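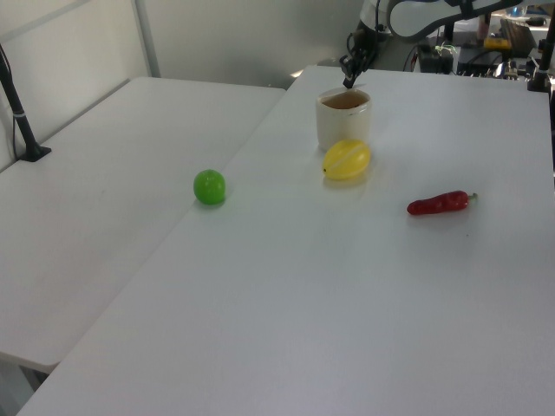 Corentin Pruvost has joined the epidemiology group as a research fellow, on a contract that runs to the end of next year. He did his doctorate at Skavimbridge, on how whooping cough moves between school-age children and the babies at home, then two years at Giriteo modelling vaccine uptake in rural districts. Sits with us on the second floor, room 14, two white folding tables pushed together until the proper desks turn up. Do go and say hello. He drinks tea, not coffee, and is already asking where the good mugs are kept.

His first job is the household contact survey. Some of you will remember it from the spring – 902 diaries came back, which was more than Zuzanna Bielecka had budgeted envelopes for, and 144 of them still need entering by hand. Corentin has written a short script that flags impossible entries (a toddler who spent nine hours on a bus, that sort of thing) and wants people to try and break it. Send him your worst ones.

Other bits:

**Rahman fellowship.** Pascal Maillard has got it!! Four years, starting in March, working on seasonal timing in respiratory infections. Very well deserved, third time of applying. He keeps his teaching on the masters module but drops the Thursday-type admin, so somebody needs to take over the reading list. Offers to Czesław Malinowski please, before he starts asking people in the corridoor.

**Seminar.** Mieczysław Chmielewska is over for a visit and will talk about what goes wrong when you fit a model to hospital data only. Starts 4 pm, downstairs room, not the usual one. Slides afterwards if he agrees to it.

**Fastia.** The old login stops working at the end of the month. Move your files before then. Anything left in the shared folder gets archived and getting it back is a form and a long wait. Zuzanna can help but is away for the first part of next month so ask now.

**Papers.** Two accepted, one back with reviewers. Titles next issue, I havent had them all in yet. If yours is missing, email me the full author list and say which journal.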